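洗剤の希釈率と拭き取り回数についてのメモ

2004年7月11日

前回の記事で台所用の中性洗剤を薄めて使う話を書いたところ、希釈の計算が合わないという指摘をメールでもらった。指摘のとおりで、表の三行目が間違っていた。修正ついでに、計算の前提から書き直しておく。

希釈の表記には二通りある。「10倍に薄める」と「1対10で混ぜる」は別の濃度になる。前者は原液1に水9を加えて全体を10にする。後者は原液1に水10を加えるので全体は11になる。業務用のラベルには後者の書き方をしているものがあり、家庭用はたいてい前者か、「水1リットルに対して何ミリリットル」という書き方をとる。10倍程度なら差は1割ほどで、拭き掃除の結果に影響するとは考えにくい。ただし2倍や3倍で使うときは無視できない。2倍希釈は50パーセント、1対2なら33パーセントである。前回の三行目はこれを取り違えていた。

手元のスプレー容器は満水で780ミリリットル入るが、首のところまで入れるとトリガーを差し込んだときにあふれる。そこで700ミリリットルの位置に油性ペンで線を引いてある。この線を基準にすると、10倍希釈の原液は70ミリリットル、20倍なら35ミリリットル、50倍なら14ミリリットルになる。計量スプーンの大さじは15ミリリットルなので、50倍は大さじ1杯弱と覚えておけばよい。普段の食卓と調理台にはこの50倍を使っている。

濃くすれば汚れがよく落ちるかというと、油汚れについてはある濃度から先はほとんど変わらない。界面活性剤は臨界ミセル濃度を超えると、水中でミセルを作り始める。油を取り込むのはこのミセルなので、臨界ミセル濃度を下回るほど薄めると急に効かなくなる。反対に、十分に超えた領域でさらに濃くしても、増えた分の多くは拭いた面に残る。残った洗剤は乾くと筋になり、触るとわずかにべたつき、そこへまた埃が付く。掃除したはずの棚が翌週には前より汚れて見えるときは、洗剤の残留を疑ったほうがよい。

残留量は拭き取りの回数で見積もることができる。一回の水拭きで表面に残る洗剤が前の2割になると仮定する。二回で4パーセント、三回で0.8パーセントである。この2割という値は布の含水量と絞り方で大きく動くので、絶対値としては信用しないでほしい。見るべきは、回数に対して指数関数的に減るという形のほうである。布を一度もすすがずに三回拭いた場合、布に移った洗剤が面に戻るため、この形にはならない。途中で布を裏返すか、折り畳んで新しい面を出す必要がある。四つ折りにした布は表裏で8面使える。私は1面を洗剤、残りを水拭きと乾拭きに割り当てているが、布が全体に濡れてくると面の区別が怪しくなるので、乾拭きだけは別の布に替えることが多い。

水の硬度の話も少し。以前Miltdaleに住んでいたとき、同じ洗剤を同じ濃度で使っても、ステンレスの流しに白い点が残った。洗剤の問題だと思って銘柄を三つ替えたが変わらず、結局は水の蒸発したあとに残る炭酸カルシウムだった。クエン酸の1パーセント液で拭くと消えた。今の住所は軟水の地域なので、この工程は省いている。クエン酸を使うときは塩素系の漂白剤と同じ日に使わない、と自分で決めている。同時に使わなければよいのだが、日で分けておくと間違えようがない。

次に温度。40度前後のぬるま湯で薄めると、動物性の脂は明らかに落ちやすい。牛脂の融点は40度台、豚脂は30度台なので、豚脂のほうはぬるま湯だけでもだいぶ緩む。植物油は室温で液体なので、新しい汚れであれば温度の効果は小さい。問題は換気扇まわりで酸化して樹脂状になった植物油で、あれは中性洗剤の守備範囲から外れている。弱アルカリ性のものを使い、置き時間を5分とる。アルミの部品があるなら先に外す。私はフィルターの枠をひとつ黒くした。

布と紙のどちらで拭くかは、仕上げの要求によって分けている。布は繰り返し使えて吸水量も多いが、洗った回数が増えるほど毛羽が出る。綿のふきんは新品のうち糊が残っていて、かえって水を吸わない。二、三回洗ってからが使いどきで、その後しばらくは安定する。マイクロファイバーは油をよく取るものの、柔軟剤を使って洗うと繊維の隙間が埋まり、性能が落ちる。洗濯機に他の衣類と一緒に入れるとタオルの糸くずを集めてくるので、これも分けたほうがよい。ペーパータオルは一回ごとに捨てるので、前の汚れを持ち込まない。生肉の汁や床の卵など、洗う手間のほうが大きい汚れには紙を使う。

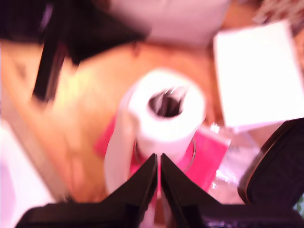

白いペーパータオルのロール。

紙の側にも変数がある。坪量、つまり一平方メートルあたりの重さと、エンボスの深さ、それに枚数の重ね方である。二枚重ねのものは層の間に水を抱えるので、同じ重さの一枚ものより吸う。エンボスの深い製品は吸水が速い一方、平らな面の仕上げ拭きでは接触面積が減って筋が残りやすい。ガラスや鏡には浅いもののほうがよかった。スプレーは面に直接吹かず、紙に2回吹いてから拭くと液の使用量が減る。

使用量の記録も載せておく。昨年9月から半年間、スプレー液の減りを週に一度量った。合計は542ミリリットルで、700ミリリットルの線まで一度満たせば足りた計算になる。思っていたより少ない。原液に直すと50倍希釈で11ミリリットル弱、大さじ1杯に届かない。徳用サイズの詰め替えを買う理由は、少なくともスプレー用としてはないことになる。ただし作り置きの液は防腐剤も50倍に薄まっているので、実際には一か月ごとに捨てて作り直していた。作り直した分を含めると消費はもっと多い。この捨てた分は記録していない。次は容器を小さくして、200ミリリットルずつ作る予定である。原液は4ミリリットルになるので、小さじ1杯弱で済む。

捨てる間隔を一か月とした根拠は弱い。室温で置いた液がぬるついた経験が一度あり、それが作ってから七週目だったので、余裕を見て決めただけである。夏はもっと短いほうがよいと思う。水道水の塩素は数日で抜けるし、浄水器を通した水なら最初から入っていない。希釈用には浄水器を通さない水を使っている。

訂正は以上。前回の表の三行目は「2倍」を「1対2」に読み替えてほしい。二行目と四行目はそのままでよい。トリガーの詰まりについて別に質問が来ているが、分解した部品をまだ組み直していないので、次に書く。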